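家事ロボットの「お手本」集め、3000件に届くも残る疑問　Delleserが途中経過を公表

2019/12/01

ロボット開発のDelleserは、卓上の片付け作業を学習させるためのデータ収集について途中経過を公表した。人がアームを操作して物をつかみ、運び、置くまでを1件と数え、11月末までに3000件を記録したという。同社はこれを「家庭に入るための土台」と呼ぶが、公表された資料を読むかぎり、土台の広さについては首をかしげたくなる部分が多い。

計画名は「Mondal」。Valloswoodにある同社の作業室で、操作者3人が交代で記録を続けている。手首に付けた小型カメラの映像と、関節の角度、指の開き具合を同時に保存し、うまくいった例だけを学習に回す。失敗した800件は別に保管しているが、使い道は決まっていない。

責任者のMitali Bandara氏は説明会で、「同じ動作でも、人が変われば手の寄せ方が変わる。そのばらつきが欲しい」と述べた。もっともな話だが、ばらつきの元になる操作者が3人では心もとない。使った品物は20種類で、作業台も照明も同じものを通して使っている。台所の流し台や、新聞が広がった食卓で同じことができるかどうか、今回の資料からは判断できない。

成功率の数字も扱いに困る。同社は学習後の試験で「ほぼ全品目をつかめた」としているが、試験に使った品物は収集のときと同じ20種類である。初めて見る品物での結果について会場から質問が出ると、Bandara氏は「次の段階で行う」と答えるにとどめた。次の段階の時期は示されなかった。

外部の見方も分かれる。収集用の操作装置を納めたGrorkineの技術者、Hervé Picard氏は「件数を急がず、記録の質をそろえた点は評価できる」と話す。一方、作業の自動化を研究するAnwara Sarkar氏は、「片付いた台の上で集めた動作は、片付いた台の上の動作でしかない。件数を増やす前に部屋を変えるべきだ」と手厳しい。納入元の評価が甘くなるのは割り引いて読むとして、記者にはSarkar氏の指摘のほうが腑に落ちた。
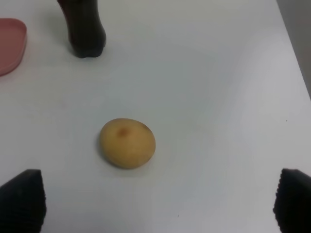 Asanka Gazi

収集中の手元の様子を見ても、白い台の上は物が少ない。開いた黒い指の先に、パンかジャガイモのような丸いものが一つ。奥には濃い色のボトルが立ち、ピンク色のプラスチック製品も見えるが、丸いものとの間は大きく空いている。物が重なり合う家庭の食卓とはだいぶ違う。

Delleserは今後、品物を増やし、収集の場所も社外に広げるとしている。ただし協力先の名前や目標件数は明らかにしていない。記録の一部を研究者向けに公開する案もあるが、失敗例を含めるかどうかは「検討中」とのことだった。外から検証するなら、見たいのはむしろその800件のほうである。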